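Surnis Round and Peg Set
Soft shapes for movement rooms, play corners and stretching at home
Made by Pradthorpe

Set of 2 pieces: one Round, one Peg
Round: brick red
Peg: bright blue
Return period: 60 days

The Surnis set is a pair of simple shapes that are meant to be picked up, passed, leaned on and put away again. The Round is the bigger piece. It has a soft surface with a slight texture, and the color is a muted brick red that shows darker patches in low light. The Peg is a blue cylinder with light ridges and a rounded end, easy to find on a shelf or at the bottom of a bag.

The two pieces are sold together. You can use them separately, and many rooms do, but most of the activities on the printed card use both. The Peg can be pressed against the side of the Round and held there with one hand, which is the starting position for the first group of exercises on the card. It does not lock or click into place. When you let go, it comes away.

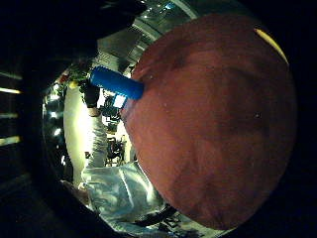

One buyer wrote in to say that the Round gets used every day in her front room and the Peg mostly goes missing under the couch, and she asked if we would sell a second Peg without the rest of the set. She also said the activity card was too small to read from a standing position.

Single Pegs are now listed under Spare Parts, in blue only. The card has been reprinted with larger type, and the new version ships with every set. If you have the older card and want the new one, send your order number through the contact form and we will mail it to you free of charge.

What is in the box

One Round, one Peg, a drawstring storage bag and the activity card. The card has 16 activities. The first 11 can be done by one person, seated or standing. The rest need a partner. Nothing has to be put together and there are no batteries.

Using the set

Clear a space before you start, and move chairs back far enough that nobody will bump into them when reaching or turning. The Round can be used on a floor, a mat or a sturdy table. On a slick floor, put a mat under it or it will slide when you lean in.

For seated work, choose a chair that does not roll. Rest the Round on your lap or on a table in front of you and keep both feet on the floor. The Peg can go in either hand. People with a weak grip may find it easier to hold the Peg near the middle.

The Round is not a seat and should not be stood on. The Peg should not be thrown. Children should have an adult with them when they use either piece.

Cleaning

Wipe both pieces with a damp cloth and a little dish soap, then wipe again with clean water. Let them dry before they go back in the bag. The grooves on the Peg hold dust, and an old soft toothbrush works well for that. Do not use bleach, and do not put either piece in a washing machine or dryer. Light creases in the Round are normal and do not affect how it works. Pale lint shows up on the red more than on other colors, and a dry cloth takes it off.

Storage

Keep the set indoors, out of direct sun. The red will fade if it sits in a window all summer. Do not stack heavy items on the Round. If it has been pressed flat in a closet, take it out of the bag and leave it overnight before you use it.

Will it work with other sets?

The Peg is the same width as the pegs in the Jerkilska floor set, so those can be mixed. The Mahawong shapes are narrower and will not match the activities on our card. The storage bag fits one Surnis set. It is too small for the Jerkilska pieces.

Shipping and returns

Orders placed before noon ship the same working day. Sets are packed in a plain carton. You may return an unused set within 60 days for a full refund, and we cover return postage if a piece arrives damaged. Please keep the carton until you have looked over both pieces.

Spare parts

Single Peg, blue
Storage bag
Activity card, large type

The Round is not sold separately at this time. The next batch of sets is due in July, and orders for schools and clinics can be placed ahead of that through the trade form.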